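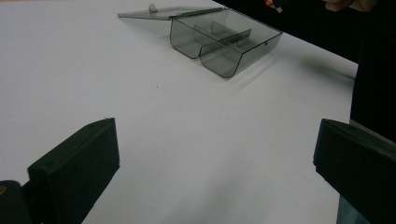

reelskeptic
Senior Member, Streaming & Indie Film board

So Drivix is putting its people in movies now. The press note says a two-picture deal with Lenier, first one is a road comedy starring a guy whose whole channel is him rating gas station food. 2,842 comments under the announcement and I'd bet most of them never buy a ticket. Following someone for free on your phone is a different habit from paying to sit through 90 minutes of them. Has this ever worked for anybody?

popcorn_ledger
Depends what you call working. Mac Mathúna did one last June, cost next to nothing, and it stayed on the rental chart long enough to get a second one made.

reelskeptic
Which chart, though? The one I saw was the platform's own. I'd like a number from someone who isn't selling the thing.

tallgrass44
I saw the Mac Mathúna one. First half hour is fine, then it's sketches glued together. My kid loved it and has watched it again since, so what do I know.

popcorn_ledger
Your kid is the audience. You two are grading it like it's going to festivals.

reelskeptic
I'm grading it like it costs $15. The trailer has 1,607 likes on a channel that claims millions of subscribers. Explain that one.

wumell_fan
Trailer was only on the Lenier page when you looked, it went up on his own channel later. Also Wumell turned the same script down, if we're sharing gossip.

tallgrass44
Source on Wumell?

wumell_fan
Somebody posted it in the casting thread. Can't find it now.

reelskeptic
Of course you can't. I'll wait for the opening weekend.

Contact the moderators | Copyright remains with individual posters | Back to top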